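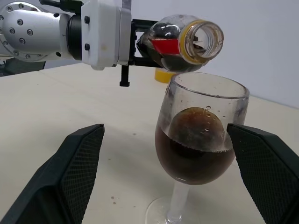

You were the first place that asked what my mother used to cook before asking what she was allergic to, a daughter wrote to us one January, and we have kept her note pinned up by the back door of the kitchen ever since. She went on to say that the barley soup tasted nearly right and could use more dill. We added the dill.

About Passtead Kitchen

Passtead Kitchen makes home-style meals and brings them to older people, new parents, folks getting over an operation, and anybody else in the valley who would like a good supper and doesn't feel up to making it. We cook in the old dairy building on Kedov Road, the one with the green doors, and we have been there long enough now that people give directions by us.

We started much smaller than that. In the beginning there was one stove, one station wagon and a list of 99 names copied out of the phone book, people we thought might like to hear from us. Most of them were polite. A handful said yes, and a couple of those are still on the route today, which makes us happier than we can easily put on a web page. One of them still sends her containers back with a plum or two inside when the tree is bearing, and yes, we eat them standing up before the afternoon run goes out.

These days we cook 600 meals in an ordinary week and closer to the edge of what the ovens can manage in the weeks before the holidays. The menu changes with the season, though the chicken and dumplings never leaves it, because we tried that once and the telephone rang all morning.

How we cook

We cook the way you would if you had the whole day free. Stock gets started early and is left alone. Onions are done slowly. Bread comes from Oosthuizen, the bakery at the bottom of the hill, who bring it up still warm most mornings and who talked us into the seeded rye (we were doubtful, and we were wrong). Our squash, beans, carrots and greens come from Astuvau Farm for as much of the year as the ground allows, and in the lean months we buy what looks good and say so on the menu card.

Salt is kept modest, and we can leave it out altogether. Soft meals are made from the same pots as everything else, so that someone who has trouble chewing gets the same Sunday-style pot roast as the neighbors. If there is a dish you miss and can't find anywhere, please tell us about it. We have a fat folder of recipes that arrived that way, some of them on the backs of envelopes, and a good half of our winter menu came out of it.

How it works

Call or write by 2 in the afternoon and supper can usually be at your door the next day. There is no contract and no smallest order. You can stop for a while and start again and you won't have to explain yourself to anyone. Our drivers knock, wait, and are glad to put things in the refrigerator if that helps. They're fond of a chat too, so if your meal is a few minutes late, it's probably because somebody up the road had new pictures of the grandchildren.

Visiting us

The front counter is open mornings for anyone who'd like to pick up a meal or just see what's on the stove. Parking is behind the building. Mind the step, it's lower than it looks, and please shut the gate after you on account of the neighbor's goats.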